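**Custano** is a reality television series in which ten strangers live and work together in a guesthouse in the fictional lakeside town of Losirton. It was created by Bernadette Mulligan and produced by Foley, a small independent company. The show is presented by Peadar McGrath.

## Format

Contestants run the guesthouse for paying visitors. Every 5 days the guests score them on meals, rooms and service, and the lowest scorer leaves. The winner receives a cash prize, set at 1000 for each week completed. Phones are handed in on arrival, and contestants may make one supervised call home per week.

## Production

Around 700 people applied for the first season. Filming took place in Mudisstead and ended in November. Enda Mac Suibhne directed the first season and was replaced by Myroslav Melnychuk for the second.

## Dispute over recordings

In the second season, contestant Senan Mulligan, who is not related to the creator, complained that a private talk in the laundry room had been aired without his consent. Foley said the room was covered by the contract. The talk was removed from repeats, and later contracts included a list of rooms where sound is recorded.

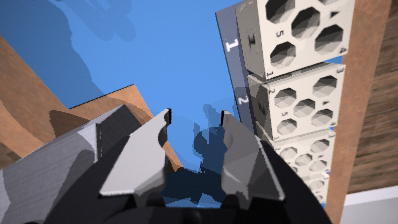
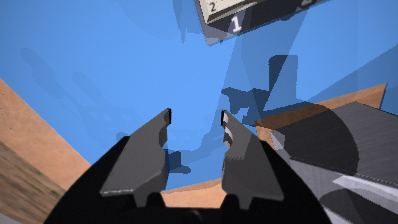 ## Reception

Early reviews were mixed. Critics liked the guests more than the contestants and found the elimination episodes too long. A petition to bring back the original breakfast challenge gathered 2525 signatures, and the challenge returned in the third season with a shorter time limit.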